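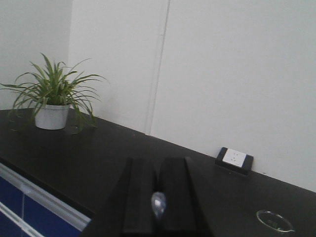
Un brazo hecho en casa acaba costando más que uno comprado y trabaja peor, según una objeción que aparece en casi todos los foros donde se menciona Prurnivura. Los partidarios del proyecto la consideran injusta. Las cuentas publicadas hasta ahora no la desmienten.

Prurnivura es un diseño abierto de brazo robótico de sobremesa con pinza paralela de dos dedos y cámara en la muñeca, pensado para montarse en una vivienda o en un taller compartido. Nació en el taller Nevwood como variante de un kit anterior, el Gebru, del que conserva la base y los dos primeros eslabones. La documentación lo presenta como "apto para principiantes", una calificación discutible: el manual da por sabidos el ajuste de holguras y la calibración de la cámara.

Características

El conjunto de muñeca, pinza y cámara pesa 665 gramos en la versión actual. Los dedos se mueven en paralelo sobre una guía común, accionados por un solo servo, y la controladora recomendada es la Fendar, aunque circulan montajes con placas más baratas. La lista de piezas suma 907 euros sin contar herramientas, filamento ni portes. Tampoco incluye los repuestos, y los engranajes de la pinza se gastan - el propio manual aconseja imprimir dos juegos desde el principio.

La carga útil declarada es de 30 gramos con el brazo extendido. La cifra procede de los autores del diseño y no se ha publicado el método con que se obtuvo. Varios usuarios dicen superarla sin dificultad; otros cuentan que la muñeca cede antes.

Montaje y ajuste

El montaje se reparte en 3 fases: estructura, cableado y ajuste de la pinza. Las dos primeras están bien documentadas. La tercera ocupa una página y media y concentra la mayor parte de las consultas, sobre todo por la desviación lateral de los dedos al cerrarse. 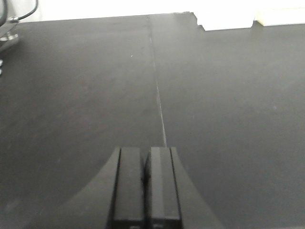

La alineación de la pinza con el eje de la cámara se comprueba en Nevwood a ojo, costumbre heredada del Gebru. El procedimiento escrito pide una plantilla impresa pegada a la superficie de trabajo, pero muchos montadores se la saltan y usan cualquier trazo recto que tengan a mano. Una raya clara sobre un tablero gris oscuro, sea junta o arañazo, da una referencia cómoda cuando en la vista de la muñeca termina justo ante el hueco entre los dedos. El inconveniente es evidente: si la raya baja algo inclinada, como ocurre en ese tablero, dice poco sobre el giro de la muñeca, y coincidir en la punta no equivale a estar alineado en todo el recorrido. La plantilla sigue siendo preferible.

Los dedos negros plantean otro problema, menos comentado. Sobre superficies oscuras sus bordes se confunden con el fondo, y los programas que buscan el contorno de la pinza para corregir la posición fallan con frecuencia. El manual sugiere cinta clara en las puntas. La cinta se despega.

Recepción

Prurnivura tiene buena fama como ejercicio de aprendizaje y bastante peor como herramienta. Sus defensores destacan que cualquier pieza puede rehacerse en una tarde y que los archivos se mantienen al día. Los críticos responden que esa facilidad para rehacer piezas sería menos valiosa si hubiera que rehacer menos.

Las demostraciones difundidas por el taller muestran agarres lentos de objetos ligeros, casi siempre colocados de antemano en el mismo punto. No hay datos publicados sobre la proporción de intentos fallidos. Tampoco se ha probado en público durante jornadas largas, aunque el texto de presentación habla de uso doméstico continuado.

En julio se anunció una revisión de la muñeca con guía metálica. Los planos siguen marcados como borrador.

Véase también: Gebru (kit), Fendar (controladora), pinza paralela, calibración mano-ojo.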